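Notes from the back row (and a sore neck)

So I went to the free screening series at the Chettiar again last night, and I have opinions. Lots of them! I'll try to keep it under control this time, after Revathi Naidu emailed to say my last post took her two lunch breaks to read.

The movie was a documentary called Todeso, which follows a women's brass band through one wet season of street parades. If you haven't heard of it, I don't blame you. It played one festival, sat on a shelf for a while and is now going around to whoever has a projector and will have it. It runs long. I'd have lost the whole wedding section in the middle, which is lovely to look at but tells us the same thing about the trombone player three times over.

But oh, the rehearsals. There's one where they can't get the ending of a tune together, and the camera just stays put while they try it again and again, and somebody's kid falls asleep against the bass drum. I could have watched an hour of that. No narrator comes in to tell you what it means, and there are hardly any captions either, so you work out who's related to whom as you go along. (I got two of the sisters mixed up until nearly the end.)
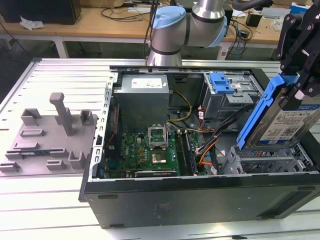

The sound was the best I've heard in that room. Last March they showed a concert film there and the low end was pure mush, so I sat further back to be safe and it turned out I didn't need to. Every tuba note came through clean. My neck would like me to sit in the middle next time, please. Those back seats tip forward in a way I can't explain.

It was pretty full, too. The Chettiar holds 478 when the balcony is open, and it was open, and I only saw a few gaps. Free will do that, but I also think people are hungry for things they can't just pull up at home. I looked for Todeso on the usual places afterward and got nothing.

Mỹ Hà did the talk after. She edited the film and came all this way with a cold, poor thing, sipping tea between answers. She said they had 873 hours of footage, and you could hear people groan in sympathy. She cut the first version in her sister's spare bedroom and threw nearly all of it out. Someone asked why the band's leader never gets a proper interview, and she said the leader didn't want one, so that was that. I liked that answer a lot. The man behind me did not and told his friend so all the way down the stairs.

A couple of practical things if you're going to the next one. Doors are at 6:30 pm and they do start on time, no trailers. The lot behind the building was full when I got there, so I parked over on Diltedo Street and walked. Popcorn is cash only and they ran out of small bags.

Next up is Wikard, a silent picture with a live piano score, and there's a 20 minute short before it. I've never managed to stay awake through a silent, but I've been told this one has a train chase, so I'm willing to try. Save me a seat near the middle if you get there first!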